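March 8, 2026. Washing-up bench, Kennedy room

I said I'd write up the plates properly this time, so I've made a pot of tea and here goes (apologies to whoever has to read my notes after me, they do ramble a bit!).

We're still on the blue. The old red stain we used in December was lovely to look at but came off if you so much as breathed on it, and it told us very little about the soap. The Rastari blue clings far better. I've been smearing it on with the back of a spoon, mostly to one side of the plate, and leaving it for 30 minutes before it goes anywhere near the water. I did try leaving one overnight, and I'm still scrubbing that one, so please don't.

For water I've settled on 200 ml in the basin and no more. I know it looks mean, but with a deep bath the colour lifts off by soaking and I can't tell what the rubbing has done. A shallow puddle is much more honest, even if it does wander off to the low side of the bench (one of these days I'll get a folded card under that leg).
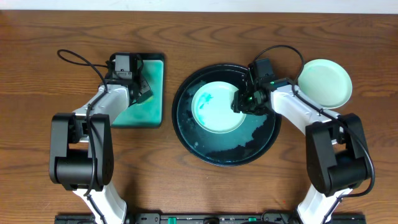 *White plate in the black basin, blue mostly on the left side, teal water and a few bubbles.*

I'm very fond of the black basin, I must say. Suds show up on it beautifully and so does any tint in the water, which we never managed with the white Vuster bowl. The only nuisance is that a dark floor hides crumbs of dried stain, so run a finger round under the rim when you rinse it out.

Soap is the Konbridge liquid, one small squirt. There are 16 plates left in the clean stack, and I've put the chipped ones on the lower shelf, where they can stay until I find a use for them. The tabletop wants oiling again soon too, it's such a nice warm piece of wood and I'd hate to see rings on it.

Still to do: fresh tea towels, more blue, and a label for the overnight plate.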